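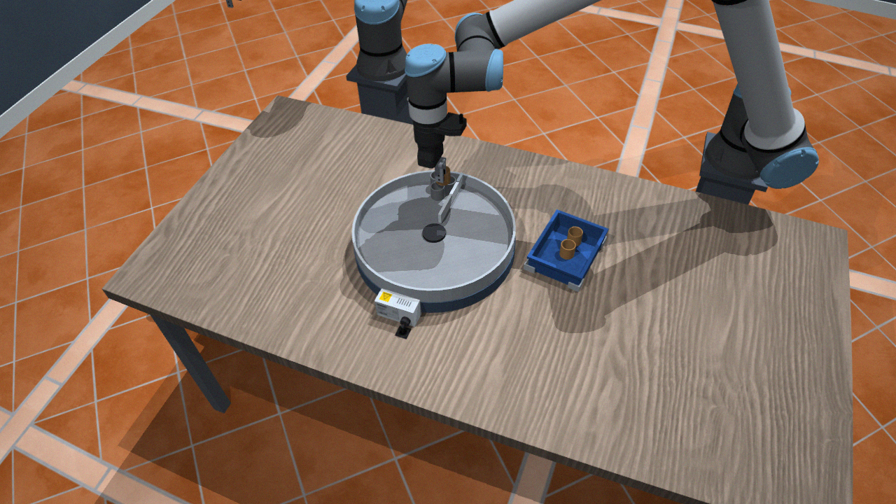

Last changed: June 20, 2025

The Sullow Gauge

The gauge at Sullow was read at 16 minutes past each hour. The interval had been set by the Barrios Water Office before the dam was raised, and the form had not been reprinted.

Aitana Garrido took over the station in November. Her instructions ran to three pages. She was to read the staff, enter the level in pencil, and telephone Jerulus if the figure passed 500. It had never passed 500. The highest entry in the book was 488, in a hand she did not know.

On her eighth night the level rose faster than the inflow allowed. She checked the float. She checked the staff with a lamp. Both agreed. The rain recorder showed a dry line.
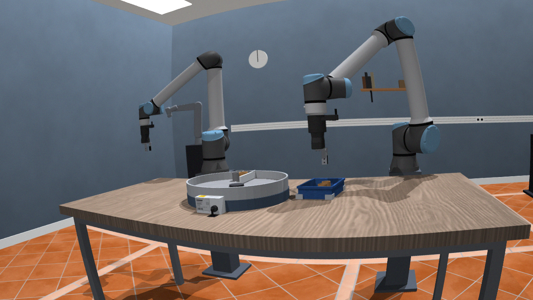

"Where is the water coming from?" asked the clerk at Jerulus.

"From downstream," Garrido said. "The lower gauge at Buno has been falling since dark, by the same amount."

The clerk asked her to repeat this, and she did. He said there was no box for it on his form. She told him to use the space marked Remarks.

The line stayed open. She could hear him writing, then the scrape of a chair, then a second voice asking whether the woman at Sullow had been trained. The clerk said she had the three pages.

At the next reading the staff stood at 497. She put on the issue coat and walked down to the sluice, where the current was moving uphill past the pilings at a slow walking pace. She timed a stick over a measured length, did it again for the mean, and wrote both figures on her cuff.
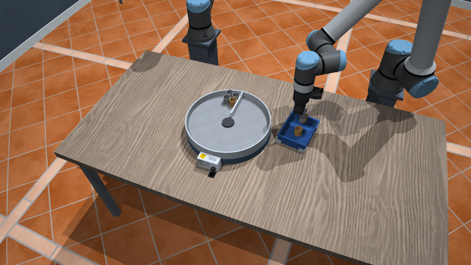
Back in the hut she copied the figures into the book. Under Direction of Flow, a column every keeper before her had left blank, she entered an arrow pointing left. The pencil had worn down, so she sharpened it over the stove.

At 16 minutes past the hour she read 501, picked up the telephone, and gave her name and station.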